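Minutes – Materials and Finishes Working Group, Skenwood

20 February 2025, upstairs meeting room

Chair: Maëlys Barbier
Apologies: none received

**1. Previous minutes**

Accepted with one correction. Under item 4, "drying time" should read "curing time". The two are recorded separately from now on.

**2. Ciltoline – penetrating oil finish for solid wood tops**

The chair reported on the first coating cycle. Panels received two coats, with 96 hours of curing after the second. Edge grain took up noticeably more product than face grain, and the end grain on two panels still felt tacky when the curing period was over. The group discussed whether to seal end grain separately before the first coat. Coment has supplied a data sheet recommending a thinned first coat on end grain only. No one present had tried this.

Agreed: repeat the cycle on fresh panels with end grain pre-sealed. Face and edge application unchanged, so that the results can be compared.

The question of sanding between coats was raised again. The current instruction calls for a light pass by hand. One member had used a powered pad on the last batch and found no difference in feel, but the dust had settled back into the first coat on 4 panels. Hand sanding stays in the instruction.
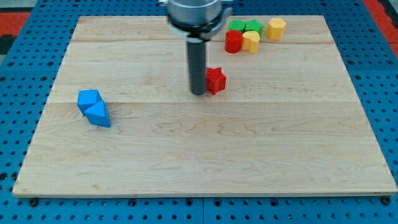

Board movement was the longest discussion of the meeting. Complaints from the Barbier workshop concern tops that cup over the winter heating period, and the chair suspects uneven finishing of the two faces. Tops made up from several planks depend on sound joints as well as balanced faces. On pale maple the seams stay faint and the fine wavy grain runs right up to them, so a slight step at a joint is easily missed by eye. Inspection will therefore be done with a straightedge laid across the planks at 5 positions per top. Readings go on the existing sheet, in the column now marked "remarks", until the sheet is revised.

It was also noted that tops have been stored flat on the floor with one face covered. They are to be stacked on spacers with air on both sides, starting with the next delivery.

**3. Storage room humidity**

The logger near the door reads higher than the one on the back wall. Cause not established. The door seal is worn and the loggers have not been checked against each other since they were installed.

Actions:

- Place both loggers side by side for one week and compare – Maëlys Barbier
- Obtain a price for a new door seal
- Keep finished tops away from the door in the meantime

**4. Labeling**

Batch labels written in marker are dissolving where oil has run under the edge. Paper tags on string were proposed and accepted for panels in cure. Permanent labels will be applied to the underside after final inspection. The label text is unchanged: batch, coat count, date of last coat, initials.

**5. Any other business**

Oily rags were found in the general waste bin. The metal lidded bin is to be used in all cases and emptied at the end of each shift.

The request for a second drying rack is carried over. Dimensions are still needed before a quote can be requested from Coment.

Next meeting to be called once the repeat coating cycle has cured.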